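4.2 Furniture and floor coverings in shared rooms

The second block of the survey covers what people sit at and what they walk on. We kept it separate from the block on walls and ceilings (4.1) because the answers come from different people. Walls were rated by everyone. Tables and floors only by those who had used the same room for at least two months, otherwise you mostly get first impressions.

Respondents. 148 forms came back from the two sites, Skumden and Kostard. Of these 70 were from Skumden, the rest from Kostard. Forms went out in May and were collected at the front desk. No reminders were sent. We did not ask for age or job title, which in hindsight was a mistake and one reviewer of the earlier draft said so.

Noise. The question was simple: does the sound of other people moving around bother you while you work, yes / sometimes / no. In rooms with hard floors the most common answer was yes. In carpeted rooms it was sometimes. The gap was larger in the morning than after lunch. We have no good explanation for the afternoon. Leitner (see his earlier notes on the Schwaiger building) argues that people simply get used to the noise level of the day and stop hearing it, and that may be all there is to it. Rooms with felt pads under the chair legs did nearly as well as carpeted rooms, but there were only a few of those and we don't want to lean on it.

One complication — chairs. Skumden changed its chairs partway through, from metal legs to castors, and the castors are loud on hard floor and almost silent on carpet. So part of what looks like a floor effect at Skumden is a chair effect. At Kostard the chairs stayed the same, and the difference between floors there is smaller but still present.

Color and light. Dark floors were rated as "calm" and also as "gloomy", often by the same person on the same form. Light floors were rated as clean when new and dirty when not. What seemed to matter more was the step in brightness between floor and table. Where both were dark, people asked for more lamps. Where both were light, several complained of glare near the windows. A light table on a dark floor drew the fewest remarks of either kind, and Figure 4 gives this pairing. We read few remarks as a good sign. That is an assumption and should be treated as one.

Table tops were either plain white, plain gray or wood-grain. Wood-grain was prefered at both sites, and by people who elsewhere on the form said they didn't care what the table looked like. White was disliked mainly for showing marks. Gray got almost no comments, good or bad. One person wrote that it was "a table".

Shape. Ulto, who supplied most of the tops at Kostard, offer the same size with square or rounded corners. Rounded corners got better marks in the small rooms, where people squeeze past each other, and no difference in the large ones. Bruised hips were mentioned in the free text more then we expected. Tables with one narrow end split opinion: good for groups facing a screen or a board, annoying when pushed together, since they leave a wedge-shaped gap. Two forms from Skumden had drawings of the gap.

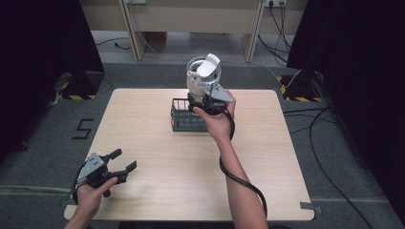 Figure 4. Light wood-grain top with rounded corners, narrower at one edge, on dark gray-green carpet.

Cleaning. Not part of the original plan. We added a short interview with the cleaning staff at both sites after the first forms came in, and the picture changed somewhat. Carpet takes longer — 40 minutes for a large room at Kostard, where a hard floor of the same size is done in well under that. Staff also said that dark carpet hides crumbs and dust so well that it gets reported as clean when it isn't. Users of the rooms never raised this. Anyone choosing carpet for the noise should put the extra cleaning time into the budget at the start, at Skumden it was left out and had to be found later.

Rounded corners came up here too, for a different reason. Edge strips on square tops lift first at the corner and then collect dirt underneath. Rounded ones held better in the older rooms. Konrad Leitner has looked at the edges in the Schwaiger building and found much the same, though his tables were older and from another supplier.

Limits. Two sites, one season, no random assignment of people to rooms. People who dislike a room tend to stop using it, so the worst rooms are probably rated too kindly. Winter would give different answers on light and maybe on carpet as well, with wet shoes. The chair change at Skumden has been mentioned. We also did not measure sound levels directly. A meter was ordered but arrived after the forms had been collected, and those readings are left for the follow-up.

The next section turns to storage, where the two sites disagree almost completely.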